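Shared Housing for Older Adults, Brelotlow: Interim Progress Report

Mar 18, 2024
By the Program Office, Brelotlow Home Sharing

Period covered

This report covers the time from the start of the grant year in September to the end of last month. It follows the headings in the grant agreement. The financial statement is sent separately and has already been checked against the ledger by our bookkeeping firm.

The grant pays for three things: matching older adults who want to share a home, small repairs and fittings in the homes that need them, and follow-up visits in the first months after move-in. Matching has gone better than we planned. Repairs are on schedule. Follow-up visits are behind, and the reasons are given further down.

Matching

We set a target of 30 people placed in shared homes by the end of the grant year. At the close of this period 36 had moved in. Most of the growth came from the north side of town, where rents went up again over the winter and several smaller buildings changed hands. People who had called us a year earlier and decided to wait called back.

We handled 766 inquiries by phone, by mail and at the front desk. Many were from adult children asking on behalf of a parent. We answer those calls, but we don't open a file until we have spoken with the older person directly. This slows intake and we intend to keep doing it. The placements that broke down last year were nearly all ones where a family member had done most of the talking.

Intake moved from paper forms to Tultent in the fall. The change took longer than the vendor's schedule allowed for. Old records had to be typed in by hand – the import tool did not accept our file numbers – and for a while staff were keeping both systems. The paper forms have now been retired except for home visits, where applicants still prefer to sign something.

Homes and fittings

Homes offered to the program are checked before anyone is matched to them. The check covers locks, smoke alarms, stairs and railings, lighting, the bathroom and the kitchen. We look for grab points, loose rugs, cords across walking paths and anything stored higher than a resident can comfortably reach. 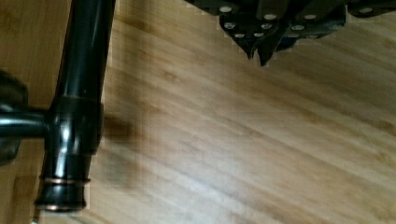 Railings were again the most common repair. Older porches in Brelotlow often have a rail on one side only, and the posts are set directly into soil. Mirnen, the contractor we have used since the pilot, replaced these with footed posts and a second rail. Bathroom grab bars came next, then lighting on basement stairs. Two homes needed electrical work beyond what the repair budget allows. One owner paid for it and the home is back on the list. The other has withdrawn.

Kitchens raise different questions, mainly about sharing. In most of our homes each resident brings small appliances, and counters fill up quickly. Our house agreement now has a page about the kitchen: whose appliances stay out, which shelf belongs to whom, who buys the basics and how spoiled food is handled. It also asks residents to keep towels and paper off anything that heats up. The page was added after the first follow-up visits, when kitchen disagreements were mentioned more often than noise, guests or bills put together. 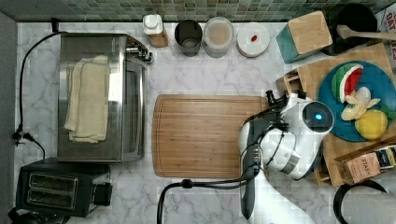
Stoica Street

The house on Stoica Street is the largest in the program and the only one we lease ourselves. It was expected to open in the fall and opened in the winter. The delay was due to the occupancy inspection, which had to be rescheduled after the back stair was found to be too steep. Mirnen rebuilt it with a landing.

The ground floor bedroom is fully accessible and has its own bathroom. The upper rooms are suited to residents who can manage stairs without help. All rooms are now taken and there is a short waiting list. Residents pay a flat monthly share that includes heat, water and internet. Groceries are left to them. They have chosen to buy coffee, bread, milk and cleaning supplies together and to keep everything else separate.

Heating costs at Stoica Street ran higher than budgeted. The boiler is old and the upper floor windows leak air. Storm windows were fitted on the north side and we have asked for quotes on the rest. We would like to move some of the unspent travel line to cover this and will send a formal request. 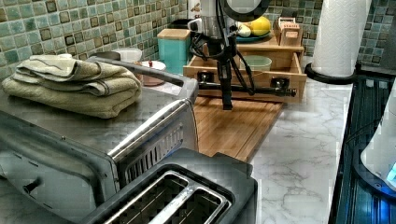 The lease comes up for renewal next year. The owner has said informally that the rent will hold if we take on exterior painting. We have made no commitment and would want to discuss it with you first.

Follow-up visits

Each new match is supposed to receive a visit in the first month and another before the end of the third. First visits were nearly all completed on time. Second visits were not. One of our visiting positions was vacant for most of the winter, and the remaining staff gave priority to new placements. The vacancy has been filled and the backlog should be cleared by early summer.

Where second visits did take place, residents were mostly positive. They talked about saving money first and about company second, and several said they were eating better because there was someone to cook with. Complaints were about kitchens, parking and thermostat settings. A few matches have ended. In each case at least one of the residents asked to be matched again, and we are working through those requests.
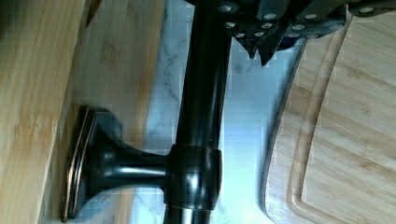 Kitchen counter, one of the shared homes.

Outreach

The winter mailing went to over 3,000 households. Response was modest, though the people who did answer tended to own larger homes, and home providers are what we are short of. Flyers at pharmacies did better than expected. The radio spot produced few calls and we won't repeat it.

We also held information sessions at the library and at both senior centers. Attendance depended heavily on the weather. The afternoon sessions were fuller than the evening ones – many people in this age group prefer not to drive after dark – and the spring series will be held in the afternoon only.

Plans for the rest of the grant year

Clear the backlog of second visits and report the completion rate to you when it is done.

Recruit more home providers on the south side, where we have applicants and few rooms.

Get quotes for the remaining storm windows and submit the budget request.

Revise the house agreement. The section on overnight guests is unclear, and the kitchen page should be moved closer to the front.

The final report will include placement figures by neighborhood, which Tultent can now produce, and a full list of repairs by address.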